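Writing the Suspense Novel, Handout 2: The Friend Who Stands Accused

Welcome back, everybody! Last time we talked about opening hooks, and tonight I want to stay with the person your hero refuses to believe is guilty. 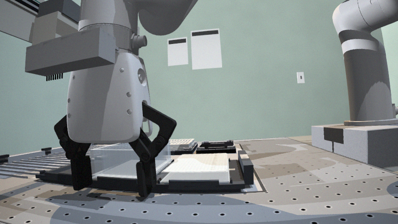 Doubt works best when it comes in small and early. Give your reader one plain thing to hold on to, a locked drawer or a wrong date, and let it sit quietly for a chapter or two. Small things stick, like the little gray screw heads on that white housing, and a patient reader will remember them when page 48 comes around.

Secrets should cost somebody something – a job, a marriage, a good night's sleep.
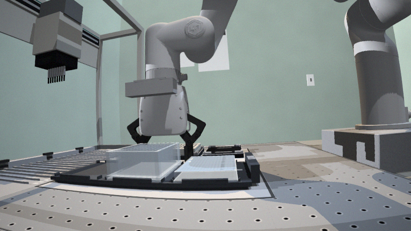 Exercise for next time

Read the first 18 pages of Musent, and mark every spot where Khosravi dodges a question. Then write a scene in which your own hero visits an old friend in Adside and comes away less sure than before. Please don't solve anything yet (I know, it's tempting!).

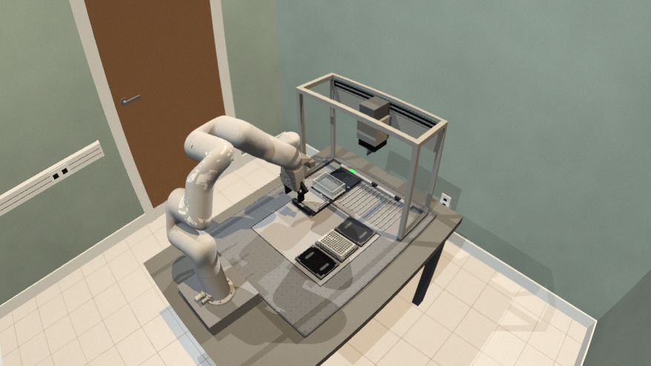 Robot arm at a lab table, with its gripper beside a lidded plate.

Bring two printed copies, and we'll read as many aloud as we can.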